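Gretau sim collection – pre-session inspection checklist, kitchen task set
Inspector: Fengying Jiang
Date: 9 December 2019
Scene build: Kaltville kitchen, counter and island variant
Scope: scene load, both camera views, arm start state, teleoperation link, episode logging. Complete before the first demonstration is recorded and again after any scene rebuild.

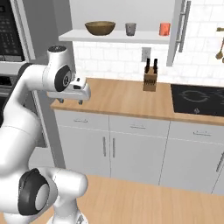
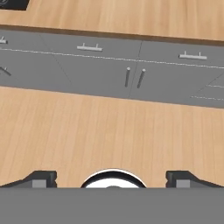 Scene view and gripper view, Kaltville kitchen.

Section 1. Scene load

1.1 Scene file hash matches the task sheet. PASS.

1.2 Fixed fixtures present: cooktop, wall oven, microwave, upper shelf, base cabinets. PASS.

1.3 Shelf items match the object list (bowl, glass, cup). PASS. Comment: the list calls the bowl "bowl_large" and the task text says "wooden bowl". Use one name in both before the language labels are exported.

1.4 Drawers and lower doors at joint zero. PASS, read from the joint table.

1.5 Upper cabinet door angle within the allowed start range. PASS WITH COMMENT. The door starts partly open in this variant. The range in the task sheet is correct, but the sheet title still says "all closed". Title to be changed.

1.6 No interpenetration warnings after the settle period. PASS. Two warnings during settle, both cleared before step 544.

Section 2. Cameras

2.1 Scene camera shows the gripper and the counter at start pose. PASS.

2.2 Gripper camera shows both fingers. PASS.

2.3 Both streams carry the same step index. PASS. Checked on 13 steps picked at random.

2.4 Rendering free of tearing and missing textures. PASS WITH COMMENT. Lower cabinets render white in the scene view and gray in the gripper view. Lighting is the likely cause, but the material ID should be compared across both renders. Does not block collection. If color randomization is turned on later, this item becomes blocking.

2.5 Exposure locked. NOT CHECKED. The setting is missing from the current panel. Shi to confirm where it moved.

Section 3. Arm and gripper

3.1 Start pose within tolerance on every joint. PASS.

3.2 Gripper open at reset. PASS.

3.3 Finger clearance to the counter above the minimum at start pose. PASS WITH COMMENT. Clearance is legal but tight. Operators who drop the wrist on the first command will log a contact within a few steps. Raise the start height or add a short hold after reset – either is acceptable.

3.4 Joint limits and speed cap loaded from the session profile. PASS.

3.5 Stop command freezes the arm and closes the episode. FAIL on first attempt, PASS on second. The first stop froze the arm and left the episode open. Input bridge restarted between attempts. Repeat this item at every operator change until the cause is found.

Section 4. Episode logging

4.1 Success flag set by the operator, separate from the automatic check. PASS.

4.2 Failed attempts kept and labeled. PASS. Do not delete them. The Skallovari training split uses failures as negatives.

4.3 Disk space for a full session. PASS, around 2 sessions' worth free.

4.4 Replay of one saved episode reproduces the final joint state. PASS.

Open items
1.3 and 1.5: text edits, before export.
2.5: Shi.
3.5: bridge log attached to the session record. No collection by a single operator without a second person at the console while this is open.

Result: cleared for collection with restrictions as listed under 3.5.
Signed: F. Jiang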